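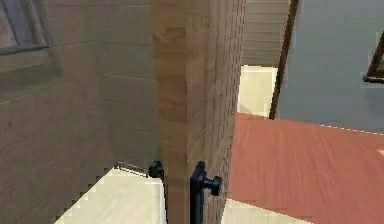
Bretterwand in Graubeige, Computergrafik

Der Umlauf 155 der Prilska stand seit 4 Uhr auf Position 7, Tankfüllung nach Plan, Besatzung an Bord. Es fehlte die Freigabe aus Jirkeck.

Fukent hatte den Treibstoffpreis über Nacht neu gesetzt. Damit lag die Strecke unter dem Deckungsbeitrag, und das System sperrte den Abflug selbsttätig. Die Disponentin las die Meldung zweimal. Eine Übersteuerung war bis September zulässig, danach nur noch mit Vorstandsbeschluss.

Sie gab den Code ein. Im Feld »Begründung« schrieb sie: Passagiere vorhanden.

Das System verlangte mindestens zwanzig weitere Zeichen.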